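The Skellex gripper recall that wasn't a recall: your questions

I've been answering the same emails since April, so I'm putting the answers on one page. I'm Socorro Villca and I look after the hand-held grippers at Bedoya. If your question isn't covered, write to me and I'll add it.

What went wrong, in plain words?

The fingers on some Skellex units didn't let go. You'd squeeze the trigger, the fingers would close, you'd release the trigger, and they'd stay shut. Sometimes for a second, sometimes until you pried them open. The first one I saw stuck was holding a mug, which is a pretty harmless thing to be holding. The second had somebody's sleeve in it, and that's when I pulled the whole shelf.

Was anybody hurt?

One pinched finger, a bruise, no stitches. Please don't take that as a reason to shrug it off. The return spring isn't strong, but the trigger linkage gives you a lot of leverage, and a jammed finger keeps whatever squeeze you put into it.

So what was the cause?

A pivot pin. It's supposed to be held by a little clip on each side, and on the bad units one clip was seated crooked. The pin walks sideways a hair at a time (you won't feel it happening) until its end rubs the housing. Then you've got friction where there shouldn't be any, and the spring loses. Plorotgate makes the pins for us and their parts measured fine. The crooked clips were ours, from a press fixture at the Burport shop that had worn down on one side.

How long does it take to show up?

The earliest one jammed at 700 squeezes on the counter. Most made it to 2,000 before anyone noticed a drag. If yours is past that and still snaps open cleanly, great, but check it anyway!

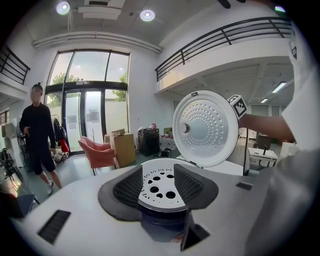
Lids are where I'd be the most careful with a suspect unit, and I get asked about them more than anything. A lid on a hinge moves in an arc, so it loads the fingers from the side, and side load is exactly what pushes that pin along. Kitchen appliances are the usual culprits. Take a rice cooker with the lid standing straight up and a helper's hand on it near the marker: if the gripper jams on the lid and you tug, you're tugging against that person's hand too. My rule now is that the helper lets go first and backs off, then the operator works the fingers loose. Say it out loud to each other. It feels silly for a day or so and then it's just what you do.

How do I check mine?

Unload it, hold it with the fingers pointing up, squeeze all the way and let go quickly. Do that 30 times. Both fingers should open together every time. If one lags, or you hear a faint scrape, stop using it. Then look at the pin ends from both sides with a flashlight. They should sit flush. One poking out means the clip has shifted.

Can I just oil it?

Please don't. I know, I tried it too — it worked beautifully for an afternoon. Then the oil crept onto the finger pads and I had a gripper that opened fine and couldn't hold a spoon.

It jammed on something. Now what?

Let go of the trigger and put the weight of the object down on something solid. Don't yank. Push the trigger forward with your thumb, gently, and the fingers will usually ease apart. If they don't, take out the two screws on the left side plate and the linkage goes slack. Keep your other hand out of the fingers while you do it, please.

Do I have to send it back?

Only if it fails the check. We'll swap both clips and the pin and send it back to you, no charge. If it passes, do the check again after another 700 squeezes and put a dot of paint marker on the pin end so you can see any movement.

Is the new batch okay?

The fixture's been replaced, and I look at both clips on every unit before it ships. I haven't had a jam from the new ones yet. If you get one, I want to hear about it the same day, with the counter reading if you've got it.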